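# Laminate Tabletops: Care and Marks FAQ

Applies to Plendby desktops in the light wood-grain finish. Maintained by Damian Fankhauser, surface care desk. Last revised March 26, 2022.

### Is the grain real wood?

No. The grain is a printed layer under a clear wear coat. Do not sand, oil or wax it. Sanding breaks through the coat and cannot be repaired.

### The grain lines bend in the middle of the top. Is the panel warped?

Wavy or arched lines belong to the print. To check for warping, lay a straightedge across the top in both directions. A gap of more than 2 mm should be reported.

### What does a gray smudge look like on this finish?

Usually a narrow streak, darker than the grain and running across it. It is easiest to find when the light comes from the side.

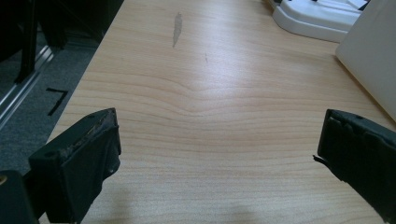

*Elongated gray mark near the top center, across the grain.*

### How do I tell a smudge from wear?

Wipe once with a damp microfiber cloth and dry the spot. If the mark gets lighter, it is residue. If it stays the same, try the eraser test:

1. Rub a white vinyl eraser over one end of the mark, ten light strokes.
2. Brush off the crumbs.
3. Compare the two ends.

No difference after two rounds means the coat is probably worn. Stop there. More rubbing leaves a dull patch.

### Which cleaners are allowed?

Water with a drop of dish soap, or Hunell surface cleaner diluted per the label. No acetone, scouring powder or melamine sponges.

### Do I have to clear the table first?

For a spot test, no. For a full wipe, yes. Lift plastic trays and bases; do not slide them. Grit caught underneath scratches the coat.

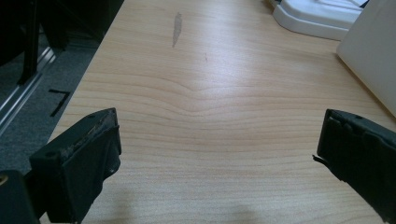 *Same tabletop, with the gray mark in the upper center and carpet visible past the left edge.*

### Can I replace only the top?

Yes. Order part 177 and reuse the existing legs and screws. Tops for the older Trunau legs have a different hole pattern and are ordered separately.

### Are tiny dots covered by the warranty?

Only if they were present at delivery and reported within 6 weeks. Send one close photo and one of the whole top to Jacinto Magaña in claims, with the order number.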